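Halar Garment Care Notes

README for release 2

Halar is a collection of written care and folding notes for household clothing. It holds 3428 entries, each one a short text about a single garment: what it is made of, how it should be washed, how it is best dried, and how it is put away. The notes were gathered by the Rarkance textile library and the evening mending class in Grarnberg. They are meant for people building care guides, label lookups, or search tools for secondhand shops.

What is in the release

entries.csv has one row per garment. notes.txt has the longer remarks, keyed by entry number. fibers.csv lists the fiber names we accept and the older spellings that map to them. The pictures in this README are not part of the data.

Fields

entry: whole number, never reused.
garment: plain name, such as shirt, skirt, scarf, pillowcase.
fiber: main fiber, from fibers.csv. Blank if the label was missing.
pattern: one of plain, stripe, check, dot, floral, other.
ground: the background color of a patterned piece.
wash: cold, warm, hot, hand, or dry clean.
dry: line, flat, tumble low, tumble.
store: fold, roll, hang.
remark: yes or no, depending on whether notes.txt has more.

Pattern names

Use dot for polka dots of any size, including pieces where the sizes are mixed. If a print has dots along with a logo or a second motif, enter dot and put the rest in the remark. Ground is the color behind the dots, so black dots on white are entered as white.
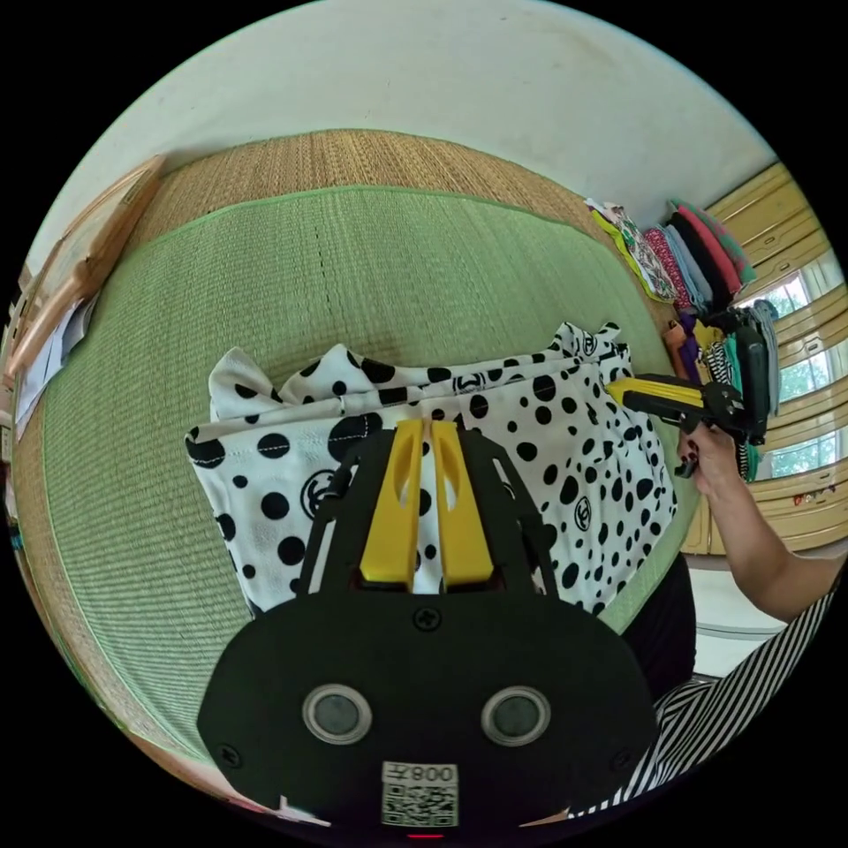
How the notes were written

Contributors filled in a paper card for each garment and the cards were typed up on Thursday evenings. Wash and dry come from the sewn-in label where there was one. Where there was none, the contributor wrote down what they do at home and ticked the "no label" box. There are 591 of those entries, and all of them have remark set to yes.

The Singhal list, an older set of 2000 entries, was merged into this release. It used a single care column, which we split by hand into wash and dry. A few of its rows said only "gentle." These are now hand and flat.

Mixed prints

Some pieces carry more than one pattern, usually a border or panel that differs from the main cloth. Enter the pattern that covers the most fabric. Name the smaller one in notes.txt, in the form "with check band" or "with stripe cuff." Do not create a second entry for it.

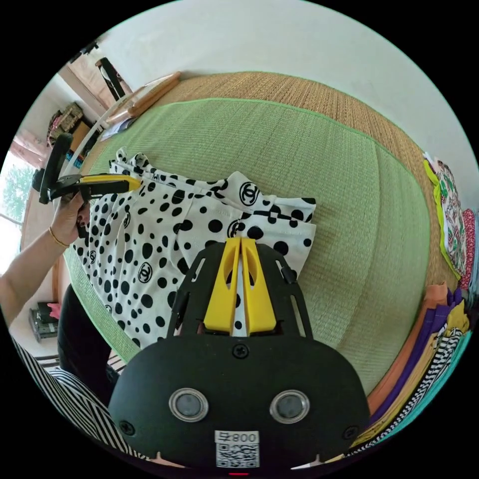 Known problems

Scarves and shawls are not separated reliably. Search for both.
Viscose and rayon were entered as different fibers in release 1. They are now both rayon.
Store is missing for most bed linen.
Wash temperatures are words only. We have no degree values and do not plan to add them.

Changes since release 1

Singhal list merged.
Ground field added.
Duplicate entries removed. Their numbers are left empty.

Use

Free to copy and change for any purpose. Please name Halar and the release number. Corrections can be left at the Rarkance desk on a card, with the entry number in the top corner.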